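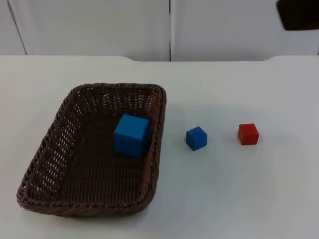
Saturday, 9:40 am
Posted by Theresia Koller

Hi all,

Shahzad asked a good question and I started typing a short answer, and then my coffee got cold, so you're getting the long one. Quoting him first for anybody who doesn't keep old mail:

> Shahzad Mohmand wrote:
>
> I'm putting together the sorting shelf for the Sutia playroom and
> I'm stuck on containers. We have a mountain of colored cubes, big
> ones and little ones, and right now they live in a plastic tub with
> a lid that pinches fingers. Did you ever settle on something at
> Tornemine? I remember you going on about wicker in August. Also, do
> you put all the colors out together or one color at a time?
>
> Shahzad

Yes, wicker! I'm still going on about it. We use a shallow dark brown basket with sloping sides and an open weave, and it lives on a white table. I know that sounds fussy, but bright blue and bright red on plain white are so easy for little kids to pick out, and the dark basket tells them right away where "in" is. With the old tub they mostly wanted to play with the lid.

A few things I'd pass along, in no special order:

1. Go shallow. My first one (bought in a hurry from the Ergate catalog, my own fault) was deep enough to lose a shoe in, and the kids just dumped it over to see what was at the bottom. With low sides they can look in and reach in without climbing on anything.

2. Run your hand all the way along the rim before you buy. A braided rim is nice and thick for small hands to grab, but any loose end will snag a sweater. I snip what I find with nail scissors and then go over the spot with fine sandpaper.

3. Put out very little. I know you have a mountain, but leave the mountain in the closet. One big blue cube, one small blue cube and one small red one is plenty for a first go. You can ask for "the blues in the basket" or "the little ones in the basket," and those are two different games with the same three cubes. The big one usually goes in first at our place, I guess because it's the most fun to carry.

4. Start some rounds with the basket empty and the small red cube by itself next to it on the table. I used to skip this because it looked too easy, but the shy ones love it. One cube, one place to put it, big cheer from me.

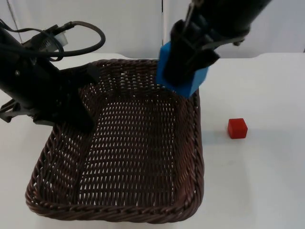 5. Cleaning. Open weave lets crumbs fall straight through onto the table, so lift the basket and wipe underneath, or you'll get a neat little basket print in cracker dust. I do ours with a dry paintbrush and then a barely damp cloth. Please don't soak it! I left one in the sink over lunch once and it came out with a lean to it.

As for colors, I mix them from the start. Alemayehu (the other playroom, not ours) does one color a week and they seem happy with it, so I wouldn't call it a rule. I just got bored with all blue by Tuesday, and if I'm bored the kids are too.

Size matters more than I expected, though. If your big ones and little ones are close to the same size, the "little ones" game falls flat. Ours are different enough that you can tell across the room. Check yours before you sort the whole mountain, and hold back any in-between ones.

I've got a spare basket, same general idea but a bit scuffed on one corner, if you want to try it before spending money. I can leave it by the coat hooks for you. And bring me a couple of your yellows if you have too many, we're always short.

Theresia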